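Site Visit Report: Clullent Regional Academic Meet

Filed 3/10/20

The Clullent meet uses two buildings on the Arrieta campus. Written tests and speaking events are held in the main classroom block. Technical events, accounting and the scoring office are in the annex across the parking lot. I attended the full day to look at scheduling, room use and score handling before our own school hosts in September.

Check-in opened at 7:30 in the main lobby. Each school picked up one envelope with room assignments, contestant numbers and a building map. Total registration was 333 students from 12 schools. Contestant numbers were assigned by event instead of by school, so a student entered in two events carried two numbers. The number went on the answer sheet and the name did not. Two schools had mixed up their stickers before the first test, and both were sent back to the lobby for reprints. The reprint took less than five minutes per school.

The first block was calculator applications, spelling and ready writing. Calculator applications filled the cafeteria, with students seated at every other chair. Spelling was in the choir room, where the carpet keeps noise down but the writing surfaces are clipboards. Ready writing was split between two computer labs and one classroom for students who wanted to write by hand. Prompts were handed out at the same minute in all three rooms. The proctors worked from a printed timing sheet, and there was no use of the bell system, which had been turned off for the day. 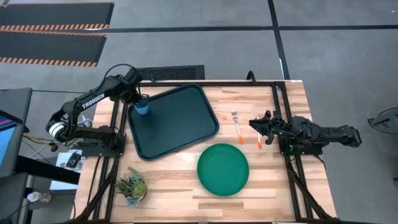 E. Moreland, Academic Events Desk

Accounting ran in the second block in annex room 226. The test was 80 questions in one hour. Each table had two students from different schools, with different forms of the test. Calculators were checked at the door for stored memory and then placed face up on the table. The check added ten minutes to the start, and the posted schedule had not allowed for it. We should move our accounting check to the lunch period.

Theatre was the only event that needed its own crew. The one-act plays used the auditorium, with a rehearsal slot for each company the evening before. The limit was 40 minutes for the performance and seven minutes each for set and strike. Two timekeepers sat in row four with separate stopwatches and wrote their times down before comparing them. The stage has a permanent fly system, but companies were limited to the standard unit set plus approved additions. Lighting cues were run from the house board only. Companies waiting to load in were held in the band hall, which has a direct door to the scene dock.

Speaking events used 13 classrooms on the second floor. Extemporaneous speaking had a prep room in the library, with draw times posted seven minutes apart. The walk from the library to the farthest contest room took me two minutes at a normal pace. Internet access in the prep room was allowed under the current rules, but the wireless signal was weak along the back wall. Students who drew late tended to end up at those tables.

Scoring was done with Jovosura, a tabulation program the district began using last year. Graders entered each raw score twice, on two separate laptops, and the program held any pair that did not match. Results for objective tests were posted to a hallway screen as unofficial, followed by a 15-minute verification period for coaches. Ties were broken by the method printed in each event's handbook section. One spelling result was changed during verification after a second reading of a capital letter. The corrected sheet was initialed by the contest director and scanned.

Lunch was served from 11:15 to 12:45 in the cafeteria after the desks were reset. The overlap with the end of extemp prep meant that some speakers ate late. Clullent sold meal tickets in advance and had no walk-up line.

Awards began at 5:40, 25 minutes behind the schedule. The delay came from the last one-act critique. Skirnik High took the sweepstakes plaque, with Arrieta second. Medals had been sorted by event in plastic bins, and schools that had to leave early could sign for theirs at the scoring office.

Items to carry over to our meet:

Print timing sheets for every proctor and turn off the bells.
Keep a sticker printer in the lobby until the second block starts.
Schedule the calculator check as its own line.
Test the wireless signal at every table in the prep room.
Place the critique for the last play after awards.

Bus parking at Clullent was on the north side and had to be cleared by 7:00.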